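Notebook – two-arm bench, Rellden project
4/1/21, J. Manalastas 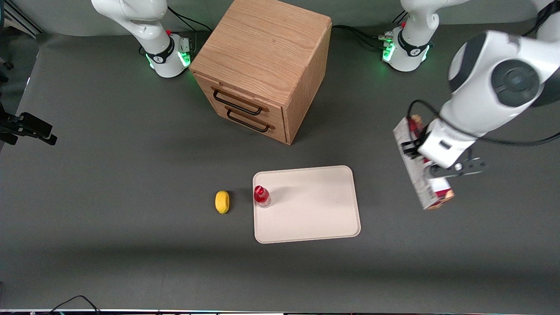
Setup

Grey table, both arms on the back edge, wooden cabinet between them. White tray toward the front. Objects for this block are the carton, the red bottle and the lemon. Task name in the log is "Dalisay" – carton onto the tray, then bottle and lemon into the top drawer. Same order every time until the others have read this and agree to change it.

Moved the cabinet 28 mm back from its December position. The old spot had the left forearm passing too close to the drawer handles for my liking. Tape marks redone, old ones peeled off. If you bump it, please put it back on the marks before you run anything.

Runs

Carton goes with the left arm only. Gripping low lets it swing, so I went back to gripping near the top and slowing the transfer. Speed cap is 200 mm/s for now. Hesmont's script still has the old number in it and will overwrite ours if you start from his branch.

56 attempts logged, 28 of them with the slower transfer. Haven't sorted the failures yet. Most of what I wrote down was the carton landing on the tray rim and tipping.

Total in the Zondomia folder is now 1,223 episodes, including the ones from last term that need relabelling.

To do

Check slack in the wrist cable on the left arm at full reach.
Recalibrate the side camera, clamp had crept a bit.
Drawer pull with the right arm – not started.
Ask Hesmont which branch he wants kept for the club demo.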